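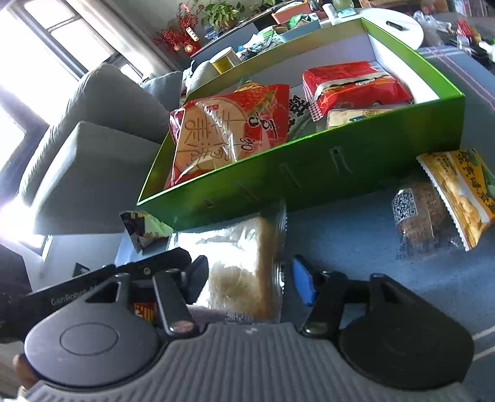 Wastdale is a board game of sheep farming and wall building for two to four players, published by Stedus. Each player runs a hill farm, takes land a field at a time and tries to get the flock down off the fell before the snow closes the top pastures. The box holds a modular board, a deck of cards, wooden sheep in four colours and a set of flat cardboard discs used as market tokens. The discs are plain on both faces, with no raised ring like the one on the left-hand black disc in the photo, so they stack without sliding and can be turned face down when a market closes. The second edition, sold on this page, has revised rules for drystone walls and a larger scoring track.

In the box

32 double-sided land tiles
107 cards (farm, weather and market)
11 market discs
4 farm boards
Wooden sheep in red, yellow, white and grey
Wall pieces, natural wood
Cloth bag for drawing tiles
Snow marker
Scoring track
Rulebook

How it plays

The game lasts 11 rounds. In each round you take two actions from a choice of six: claim a tile, build a wall, move sheep, buy, sell or rest. Resting sounds weak but it is the only way to pick your used farm cards back up, and most players will need to do it at least twice.

Land tiles are drawn from the bag and laid next to any tile already in play. Lower ground is worth more at market. High ground feeds more sheep for less money, and it is lost first when the snow marker moves. Any sheep left above the snow line at the end of a round go to the common pound, and you must pay to get them back. If you can't pay, another player may buy them at half price, rounded up.

Walls are placed on the edges between tiles. A wall stops sheep of any colour from crossing, including your own, and a fully enclosed field scores for whoever built the most of it. In the first edition ties here scored for nobody. They now score for both players, at the lower value.

The weather cards set the pace. There are enough in the deck that you will not see all of them in one game, and the rulebook lists the full spread on the back page for players who like to know the odds.

Two-player game

With two players, leave out the tiles marked with a gate and use the shorter market row. A third, unplayed flock is placed on the board at the start and is moved by the weather cards. It takes up space and blocks walls but doesn't score. Set-up for this version is on page 4 of the rulebook.

Changes from the first edition

The Tup card now costs three coins instead of two.
The market row refills at the end of the round and not straight after a purchase.
The pound has a limit of eight sheep.
Tile backs are darker, which makes the two sides easier to tell apart in the bag's shadow – several players asked for this.
The scoring track runs past 100 and no longer needs a lap marker.

First edition tiles and cards can't be mixed with the second edition ones. The wooden pieces are the same size in both.

Expansion: Vidal

Vidal is a small expansion, sold separately. It adds a travelling wool buyer who moves along the lower edge of the board and pays more in whichever valley has sold least. It also adds a set of contract cards, dealt out at the start and kept hidden until the end of the game. Vidal works with the second edition only. We would suggest a few games without it first, as the buyer makes the market harder to read.

The expansion fits in the main box under the tray. If you sleeve your cards it is a tighter fit, and you may need to keep the rulebooks on top.

Sleeves and storage

The cards are standard size. We stock Sesow matt sleeves in clear and green, and you will need enough for 107 cards if you plan to sleeve the whole deck. Sleeving only the farm cards is a fair compromise, as they are shuffled and handled far more than the others. The weather deck is drawn once through and seldom needs it.

The tray has a deep well for tiles and two narrow ones for cards. Sheep and walls go in the cloth bag between games – take the walls out before you draw tiles or they catch in the seams. 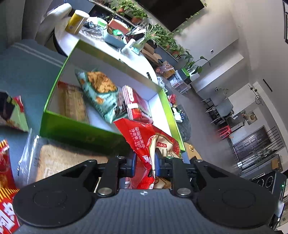
Delivery and returns

Orders placed before 2 p.m. on a working day are sent out the same day. Wastdale is sent in an outer carton with paper packing. If you are buying it as a present, tick the box at checkout and the packing slip will be left out.

Unopened games can be returned within 30 days for a refund. If the game has been opened and there is a fault or a missing piece, please get in touch before sending anything back. Stedus keeps spares for all wooden parts and most cards, and it is usually quicker to post the part than to swap the whole game.

Common questions

Can it be played solo?
There are no solo rules in the box.

How long does it take?
Allow half an hour per player for a first game. It gets quicker once everyone knows the farm cards.

What age is it for?
The box says 12 and up. Younger children can manage the turns, but the pound and the market together are a lot to follow.

Does it need much table space?
The board grows outwards as tiles are laid, and four players will want a full-sized dining table. Two can play on a small one if the market row is set to the side.

Is the rulebook available to download?
Yes, the second edition rules and the Vidal rules are both on our downloads page. The first edition rules are there too, further down.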